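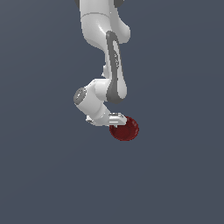 The Garkow Old-Time Music Archive has now finished its second year under the Verschueren Fund's support, and we are very glad to be able to send you this report on where the work stands. As you will remember, the aim was to gather up the country and string band recordings made in and around Garkow, put them into good order, and let people hear them again. The label we settled on for the finished albums is a plain dark red ball on slate blue-gray, much like the red and the blue-gray at the head of this report, and it has already found its way onto the spines of the boxes, the sleeves and the tote bags (which sold out, to our surprise and pleasure). We are writing on 1 September 2022, a month later than we had hoped, and we thank you for your patience with us.

Recordings

The largest part of the year went into the tapes from the old Erari radio station. When we wrote our application we believed the station had left behind a few shelves of reels. The final count is 3661 separate songs and tunes, many of them played live in the studio on Saturday mornings with the announcer talking right over the last few bars. Of these, 1128 have been transferred, listened to all the way through, and entered in the catalog with the name of the song, the players where we know them, and the key. That is short of the target we gave you, and we would like to explain why.

The early transfers went quickly. The reels from the station's later years, though, had been stored in a basement, and a good number had to be cleaned by hand before they could go anywhere near a machine. Our engineer also found that the station had run some tapes at the slower speed to save money and had not marked the boxes. A few of the fiddle tunes went by at a truly alarming pace before we caught on, and we went back and redid every reel from that shelf. It cost us the better part of the spring, but the catalog is a great deal more trustworthy for it.

There have been some lovely finds along the way. We have nine complete programs by a family gospel quartet that had been known to us only from a newspaper notice. We have two different versions of the Garkow flood ballad, one with a verse that names the bridge and one that leaves it out, and we have had long and happy arguments in the office over which came first. There is also a steel guitar instrumental, no title, no player listed, which everyone who visits ends up humming. If any of your readers or board members can put a name to it we would be more grateful than we can say.

The first album

Nineteen of the songs make up our first release, "Saturday Morning at Erari," which came out in the spring on CD and as a download. The booklet took longer than the music did. Finding the families and getting written permission for each song was slow work, and in two cases we put a song aside and chose another when we could not reach anyone. We would make the same choice again. The reviews in the regional papers were kind, and two of the songs have been played quite often on the evening country show, where listeners have written in asking for more.

The first pressing is nearly gone. We have ordered a second, paid for entirely out of sales, so no part of it will be charged to the grant.

Concerts and school visits

The three concerts at Dikimen Hall went ahead as planned. The first was thinly attended, mainly on account of ice on the roads, but the second and third were full, with people standing along the back wall. We asked young bands to learn songs straight from the old recordings and play them however they liked. One group turned a slow waltz into something close to a shuffle – there was some muttering in the front rows – and it got the biggest applause of the night.

The school visits have been harder going. Teachers like the idea, and the children like it very much once a banjo comes out of its case, but fitting into the school timetable is a puzzle we have not solved. We reached fewer classrooms than we promised. For the coming year we would like to move the visits to the after-school music clubs, where there is more time and where the older children already play. We would be happy to talk this change over with you before anything is settled.

Money

Spending was under budget on travel and over budget on tape cleaning, and the two very nearly balance. The full accounts are attached separately. We do ask your permission to move the unspent portion of the school line over to transfers, so that our engineer can stay on full time through the winter. Without it we would drop to three days a week, and the basement reels will not get any better for waiting.

What comes next

Between now and December we mean to finish cleaning the remaining basement reels and open the catalog to the public on our website, with short sound clips wherever the families have agreed. A second album, this one given over to the gospel programs, is in the early stages, and the running order changes every time two of us are in the same room. Dikimen Hall has offered us the same dates as last season and we have gladly said yes. Two seats near the stage will be kept for the Fund at each concert, as before, and there will be pie in the lobby.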